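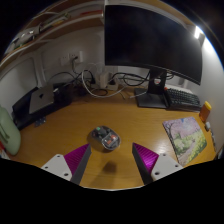
A computer mouse with a clear shell, on a wooden desk.

From: Hertta Turunen
To: Skivinness members' list
Date: May 7, 2018
Subject: Re: Catalogue access in the reading room

Dear members,

Thank you to those who wrote following the notice in March. The questions raised by Mr Hirano were shared by several others, and I am therefore replying to the whole list.

Riku Hirano wrote:
> I understand that the card drawers are to be moved to the upper
> store once the parish entries are online. Could the office confirm
> whether the cards will still be available on request? Many carry
> pencil notes by earlier members which I doubt have been copied.
> I would also like to know if the Ruotsalainen papers are included,
> and whether those of us who are slow with a computer may still
> hand in a written slip at the desk.

The cards will be kept. They are to be stored upstairs in their present order and may be seen on any open day, provided that the request reaches the desk before 12 noon. No card is to leave the building.

On the pencil notes, Mr Hirano is correct. The first round of typing covered the printed headings only. Lộc Khổng has since gone back through the drawers for Brolska and has entered the notes for 2,470 cards. The remaining parishes will follow in the order given in the March notice, except that Sirkitz has been moved to the end, as two of its drawers are with the binder.

The Ruotsalainen papers are not included. They were placed with the society on loan, and the terms require the written consent of the family before any list is published. Joni Kinnunen has written to them and will report to this list when a reply is received. Until then the typed handlist in the reading room remains the only guide.

Written slips will continue to be accepted. Members who would prefer to learn the online catalogue are invited to one of the two introductory sessions led by Oona Kinnunen, each limited to 11 places. Names should be sent to the office and not to this list.

Members are also reminded that spellings of farm names differ between the cards and the online entries. The online catalogue follows the later church books. A search under the older form will in most cases give no result, and the table of variant spellings should be consulted first. Corrections are welcome and should quote the card number in full.

Yours faithfully,

Hertta Turunen
Secretary, Skivinness Local History Society

Contact the list owner | Copyright Skivinness Local History Society | Back to top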